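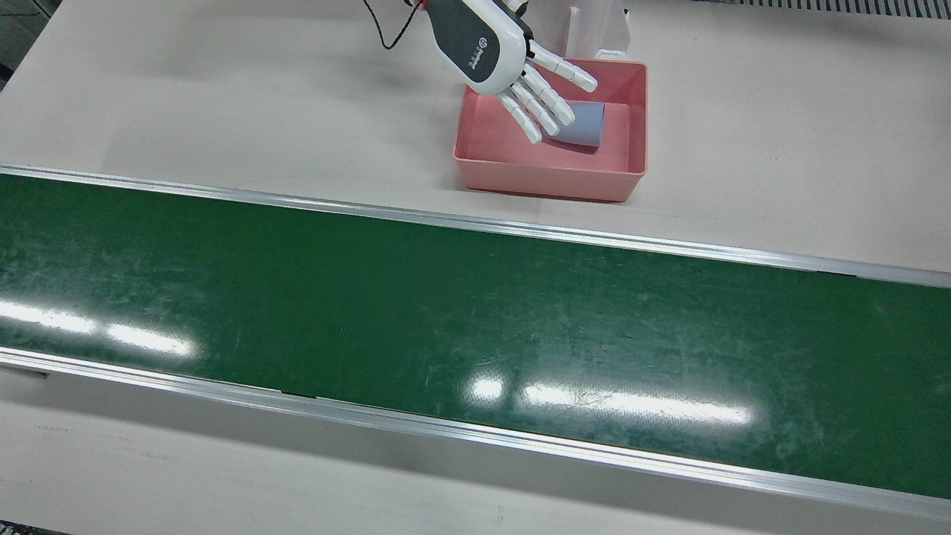
The equipment bid for the coming year must be settled before the Sketlow accounts office will open any new orders, and I am therefore replying to the whole list. Quentin's message raised four points on the conveyor station, and they are taken in his order, with his text kept where it is needed. The first point concerns the belt. Its surface carries a good many pale scuffs and scratches on the stretch that runs past the pink tray, where the hand works on the blue cup. I agree with him that it should be treated as a wearing part and given its own line in the budget. At present it is buried under general repairs, and we have no means of telling what the station costs us to keep.

Home Lists Threads Authors Log in Help
Search this list Enter keywords Go

From: Monique Gautier
To: Sketlow Equipment Planning list
Re: Bada station, running costs and the next bid
26th December

On the belt, Quentin Lefèvre wrote:

> Flivus have quoted 446 pounds for a replacement belt, fitted,
> with the rails left in place. The quotation does not include
> taking the old belt away. I should like to place the order in
> the present year if the money can be found, as the price is
> held only until the end of the quarter. If it cannot, I would
> ask that the sum be carried forward and not lost.

The money cannot be found in the present year. The small works budget is closed and I have no authority to reopen it. The sum will be carried forward as requested, and I have written to Flivus asking them to hold the price. I have also asked them to confirm in writing who is to dispose of the old belt, as the same question caused some difficulty when the workshop belts were changed. Please do not place a verbal order in the meantime.

On spare parts for the hands, he wrote:

> We hold no spare fingers for either hand. Peixoto will supply a
> set, with the small tools, for 1232 pounds. They will not split
> the set. Delivery is slow and I would not want the station to
> stand idle while we wait for a single joint.

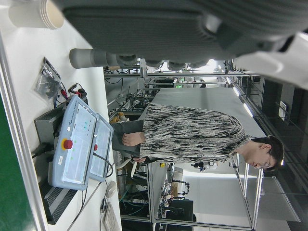

This is a reasonable request and I shall support it. The set should be entered as spares and not as new equipment. The distinction matters to the accounts office because any single item of new equipment above 2000 pounds must go out to tender, and spares bought from the original supplier need not. The belt and the finger set together fall below that limit in any case, but they should still be shown as two lines from two suppliers. A combined line was returned to us in June and the delay was considerable.

I would ask Quentin to obtain one further document from Peixoto, namely a statement of how long they intend to go on supplying these fingers. If the design is to be withdrawn within the life of the bid, we ought to know before we buy the first set, and we may wish to buy a second. I have no view on this until I see their answer.

On cups and bins, he wrote:

> The present work is picking up a light blue plastic cup and
> putting it in the pink bin. Before the next stage we shall need
> a wider range of objects. Could a modest yearly amount be set
> aside, so that I need not raise a form for each cup?

A form for each cup is clearly not sensible. I propose that objects of this kind be bought from the departmental consumables account, with receipts sent to me at the end of each term. The following conditions would apply.

1. Objects should be ordinary household goods wherever the work allows it. Anything made to order goes through the workshop in the usual way.

2. The same cup should be bought in several copies at one time. Shops change their ranges without notice, and a cup of slightly different taper would have to be recorded as a new object. The one now in use tapers a little towards its base, and a straight-sided cup should not be put in its place without a note in the station log.

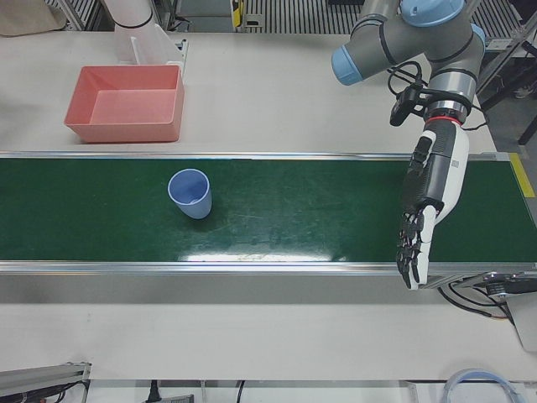 3. Bins and trays are to be entered on the inventory once they are assigned to a station. Cups need not be.

On the second station, he wrote:

> Is there any prospect of a second conveyor? The queue for the
> Bada station is now long enough that people are booking evenings.

I cannot give the answer he would like. A second conveyor with arms is a capital purchase and belongs in the five-year plan, which is not open for changes. A bare conveyor, with rails and motor but no arms, is another matter. It could be used for setting out objects and checking positions, and it would release some hours on the main station. I should be willing to take a paper on it, provided that it gives the floor area required, the power supply, and the name of the person who would look after it.

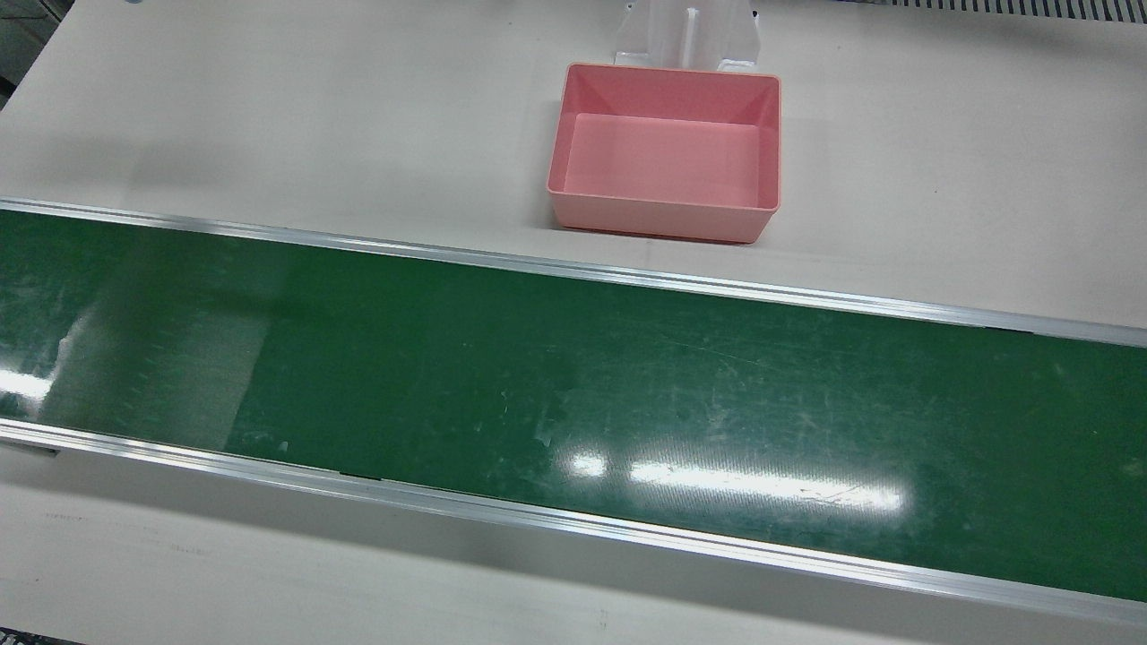 Conveyor and bin at the Bada station, arms out of view.

Before such a paper is written, I would ask those who book the station to send Quentin a short note of the hours they use with the arms running and the hours they use without. The booking sheet does not separate the two, and without that division the request will be refused at the first reading.

The actions arising are as follows:

Quentin Lefèvre: statement of supply from Peixoto; usage notes; outline paper on the bare conveyor, at most 2 pages.
Monique Gautier: price and disposal terms from Flivus; separate budget lines for belt and spares; consumables account access.

Corrections should be sent to me directly and not to the list.

Monique Gautier
Equipment Planning, Sketlow

Previous in thread Next in thread Reply Back to index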